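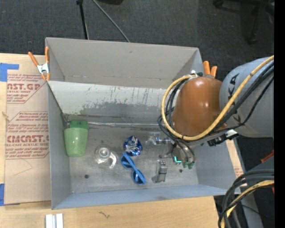 A robot arm reaches into a bin holding a green cup, crumpled blue foil, sunglasses and several clear objects. Photo: Urken

Urken releases version 5 of its Sobczak picking software, with new perception for clear and shiny objects

GOKVILLE, May 2019 – Urken, a developer of software for robot arms, announces today the release of Sobczak 5. The new version helps a robot to find and grasp objects which are transparent, reflective or very thin. It is available to all customers with a valid maintenance contract.

Transparent objects are a known difficulty for bin picking. A depth camera often measures the floor of the bin through a clear cup, or it gives no measurement at all. Shiny foil makes a different problem, as the reflection moves when the light or the viewing position changes. In earlier versions of Sobczak, such objects had to be removed by a person, or the operator had to draw the grasp area by hand on the screen.

Sobczak 5 does not depend only on the depth measurement. The perception module first looks for the outline of each object in the color image. After this it estimates which parts of the depth data can be trusted and fills the other parts with a calculated surface. The grasp planner receives this surface together with a confidence value for every area. If the confidence is too low, the arm does not try the grasp and the planner selects another object in the bin.

"Our customers asked us for this during a long time," says Mathias Fuchs, head of perception at Urken. "They do not sort only cardboard boxes. They have cups, glasses, packaging, and all of it lies together in one bin. We wanted that the software can say 'I am not sure' before the gripper goes down, and not after."

The motion planner has also been changed. It now calculates the approach of the gripper and the path out of the bin in one step, so that a grasp is rejected early when the arm would come too close to a wall of the bin. Users can set the minimum distance to each wall separately. The cables on the outside of the arm can be included in the collision model as a flexible zone, and the size of this zone is set in the configuration file.

A new tool called the Grasp Log is included in the package. For each attempt it saves the camera image, the selected grasp, the confidence value and the measured gripper opening. An engineer can open an attempt later, change the parameters and run the planning again without the robot.

Sobczak 5 was tested since April by Cullham, a company which operates sorting lines for returned household goods. The test used 22 types of objects, of which seven were fully transparent.

"The Grasp Log was for us the most useful part," says Sebastian Rusu, automation engineer at Cullham. "Before, when a grasp failed, we discussed what the camera had maybe seen. Now we open the file and look. We would still like a faster search in the log, and Urken knows this."

Availability

Sobczak 5 can be downloaded from the Urken customer portal. Configuration files from version 4 can be imported, but the wall distances must be entered again. Version 4 will receive corrections for six more months. A training course for integrators is offered in Gokville and can be booked through the portal.

About Urken

Urken develops perception and planning software for industrial robot arms. The company has its office and its test laboratory in Gokville.

Press contact

Urken, Press Office, Gokville
High-resolution pictures are available on request.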